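Minutes, Skillamura Songwriters Circle, April meeting

I took the notes again, so blame me (Aisling Carroll) for anything that's wrong. We got going a little after 7 p.m. and spent the first stretch on the showcase, which is what everybody came to talk about anyway.

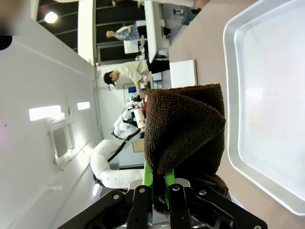

Page last changed: April, 9:40 p.m.

1. Showcase lineup
Vornine are in! They want to close the night with the whole new EP, and I said yes before anyone could argue. Ruairí Ní Chonaill thought 40 minutes was too long for a last set, so we settled on 30 and they can pick which songs to drop. Nic Giolla will open, just her and the harp, and she asked for no smoke machine (agreed, very quickly).

2. Money
We have $800 left from the winter gig. Ruairí wants to put most of it into renting a decent PA and I'm with him, I never want to hear that buzz again. Tickets stay at the same price as last year. The room holds about 60, and we'll hold back a few seats for families.

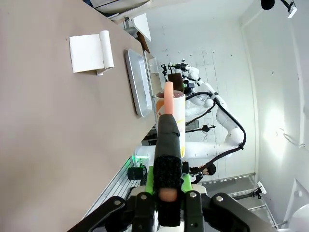
3. The Vindell single
Vindell played us the rough mix of the new one, and oh, I loved it. Big sleepy drums, and that bit in the second verse where the voice goes up and just hangs there. Ruairí said the intro drags. We went back and forth on it for ages and played it three more times, and Vindell is going to try a shorter version and send both around.

I said I'd write up a little blurb for the single once we know which mix it is.
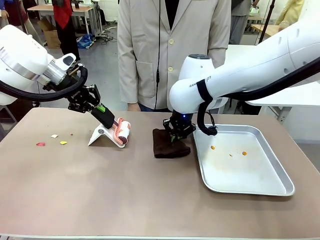 I also need the lyrics typed out properly, please, so I'm not guessing at words like last time.

4. Still to do
Ruairí: call about the PA.
Me: poster, blurb, text Vornine about load-in.
Everyone: send me your song titles before the next meeting.

We stopped at 9 p.m.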